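How to Fold Thick Ribbed Knits So They Stay Folded

Filed under: Laundry, Closets, Small Defeats

Every December I get the heavy sweaters down from the shelf above the coats, and every December I discover that the person who put them away was an optimist. They come down in a landslide. Sleeves everywhere. One of them has always turned itself inside out in the dark, with no help from me.

Thin T-shirts will forgive nearly any fold. Chunky ribbed knits and wide-wale corduroy have opinions. The ribs act like a row of tiny springs, and if you fold across them in the wrong place the whole bundle opens back up while you're reaching for the next one. I've had a sweater unfold itself slowly enough that I got to watch.

What follows is the method I use now. It works for ribbed sweaters, cardigans, thick knit throws and the sort of corduroy overshirt people buy when they move somewhere with hills. It takes a couple of minutes apiece, more if you stop to resent it.

What you need

A flat surface wider than the garment with its arms out. A bed is fine. A made bed is better, and I realize that's a lot to ask.

A sweater comb or a lint roller.

A shelf, drawer or bin. I use the tall bins from Ondik, mostly out of loyalty to the one that survived our move to Curkolbridge with a bowling ball in it.

A chair to throw things on. You were going to do this anyway.

Step 1: Check that it's dry

Feel the thick places: cuffs, hem, collar, and the underarm seams. Ribbing holds water long after the flat parts have given up. If the cuffs feel cool, leave the thing alone until tomorrow. A damp sweater folded into a closed bin will smell like a basement by the weekend, and the smell will move on to its neighbors.

Don't hang it up to finish drying, either. A heavy rib on a hanger grows. I have a cardigan that started out at my hip and now takes an interest in my knees.

Step 2: Shake once, then stop

Hold it by the shoulder seams and give it one good shake to get the ribs lying the same way. One. People get carried away here, and a vigorous shaker can stretch a neckline in an afternoon.

Comb off any pills while it's hanging from your hand or, if you've got more sense, once it's flat.

Step 3: Lay it face down and square the ribs

Put it face down with the hem toward you. Smooth from the middle out with flat hands. You want the ribs running straight from shoulder to hem. If they bow off to one side, the fold will bow too, and then you'll have a stack that leans like a wet fence.

Pull the fabric back into line by the hem and the side seams. Leave the middle alone. Tugging at the middle opens the ribs up, and they sulk.

Step 4: Sleeves

Fold one side in, lengthwise, so the side seam lands near the center of the back. The fold should run along a rib. Pick a groove and follow it; the fabric wants to bend there and will more or less do the work for you.

Bring the sleeve straight down on top, parallel with the side. If it's longer than the body, turn the cuff back up. Do the other side the same way. The two sleeves should lie next to each other with as little overlap as you can manage, or you get the hump. You'll know the hump when you meet it.

Step 5: Thirds, with a pause

You now have a long rectangle. Fold the hem up a third of the way. This is the fold that goes across the ribs, and it's the one that fights. Lean on it with your forearm while you count to 15. I used to count to five and then wonder why I was doing it again.

Fold once more so the hem end meets the collar end. Press again, gently. Flip the whole thing over so the collar faces up and its own weight sits on the fold.

If you're doing a throw instead of a sweater, skip the sleeve step (obviously) and fold it in half lengthwise until it's the width of your shelf, then do the thirds.

Step 6: Stack with the folds alternating

Put the first one down with its thick folded edge to the left. Put the next with the edge to the right. Carry on like that. It keeps the pile level, and it means you can slide one out without the rest following it onto your head.

Four heavy knits to a stack is my limit. My brother-in-law, Siyabonga Rampersad, does seven and says his are fine, and I've seen his closet, and I'll leave it there.

The chair problem

At some point during all this, a sweater will end up over the back of the chair. You'll put it there for a second while you clear a space. It will be there in the spring.

A thick knit draped over a chair goes soft and lumpy in a hurry, with the ribs curving off in whatever direction gravity suggests. 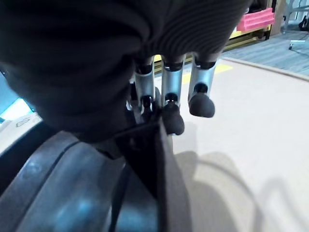
If it's only been there a day or so, lift it from underneath with both hands. Grabbing a pinch of it from the top leaves a little peak in the knit that takes ages to settle. Get your hands well under the bulk, carry it over to the bed like a sleeping cat, and go back to Step 3.

If it's been there longer, it may have set into a bend. Lay it out flat, mist it lightly, pat the ribs straight and let it dry completely before you fold. Steam works too, held well above the fabric. Never put the iron right down on ribbing unless you'd like it to stop being ribbing.

A few things people ask me

Can I roll them? You can. Rolled knits look terrific in a drawer for one evening. Thick ones spring open as soon as you take out the one that was holding the others in, and then you have a drawer full of bagels.

What about vacuum bags? Fine for a suitcase. For a whole summer I wouldn't, at least with wool. They come out flat as a placemat and need days to get over it.

Do I need shelf dividers? Depends on your shelf. I bought a pair of Fontes ones and they do keep the stacks apart. A hardcover book stood on end does the same thing, and you can read it afterward.

My turtleneck won't lie flat. Fold the neck down to the back before Step 4 and let the sides trap it. Showing it who's in charge is most of the battle with a turtleneck.

Should the heaviest go at the bottom? Yes. If two weigh the same, put the one you like less on the bottom.

Cedar blocks go in the corners of the bin, not between layers, where they leave dents. Sand them lightly once a year when the smell fades. Write what's in the bin on the short end, the end you'll be looking at when it's up on the shelf. I wrote mine on the lid.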